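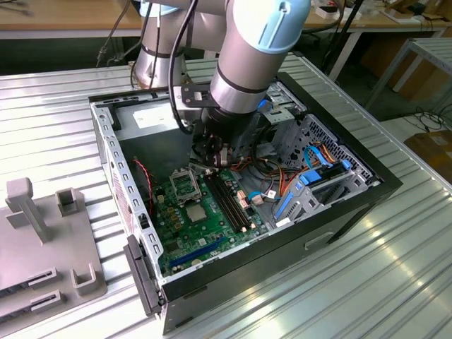 Andor Hegedűs asked why the parish newsletter was still going out on paper to 661 households when many of them also get it by email, and whether anyone had checked the list since January.

Boswood Residents' Association
Minutes, 2026-09-13, reading room

1. Newsletter
Daiane Vasconcelos said the list was last checked in spring of last year. She will put a reply slip in the next issue. Households that return it asking for email only come off the paper list. Households that don't reply stay on. Andor wanted the opposite rule. Put to a vote, slip as proposed, carried.

The print run stays at 1,000 for the next issue because the Dolletti price is the same down to 750. Spare copies to go to the library and the clinic.

2. Footpath behind Aoki Gardens
Still flooded at the lower gate after rain. The county has answered our second letter and says the drain belongs to the landowner. The landowner says it belongs to the county. Daiane to ask for the 1988 drawings. Two members offered to clear leaves from the grate in the meantime and were asked to wait until we know whose grate it is.

3. Accounts
Balance $261 after the insurance payment. Dues from Mill Row are not in yet. No objection to paying for the hall through December.

4. Fall walk
Route agreed: Boswood green, the old quarry, back by the creek. Start 10 a.m. Dogs on leads past the sheep. Last year's sign was left out in the wet and the lettering has run, so a new one is needed. Andor has board and paint.

5. Drindiver bench
The bench is paid for. The family would like it facing the water. One member thought it would block the mowers there. Agreed to move it six feet toward the hedge and keep it facing the water. Family to be told before anything is dug.

6. Any other business
Streetlight at the corner of Mill Row is out again. Reported.
Somebody left a blue casserole dish after the July supper. It is in the hall kitchen.

Meeting closed 8:50 p.m. Next meeting in the same room, date to be sent with the newsletter.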